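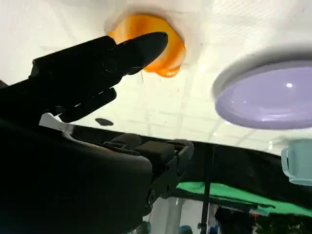

Wrist camera view during a tabletop recording, with the gripper near an orange translucent object. Credit: Nasisari

Nasisari Adds Third Station for Recording Manipulation Examples

GIRARD, 7/14/21 – Nasisari has put a third recording station into service at its Girard site. The stations collect operator-guided examples used to train Wovimia, the company's grasping software.

Each example pairs wrist camera video with joint positions and gripper opening. Operators run sessions of 100 attempts, and failed grasps are kept and labeled. The current set holds 439 hours.

"Glossy and see-through items are where the model is weakest, so they get more of the schedule," said Fernanda Valente, data collection lead. "We move the dishes and cups between attempts – the model should not learn one layout."

Two reviewers check every session before it is released for training. A test version of Wovimia trained on the larger set is planned for December.

Press contact: Gediminas Laur, Nasisari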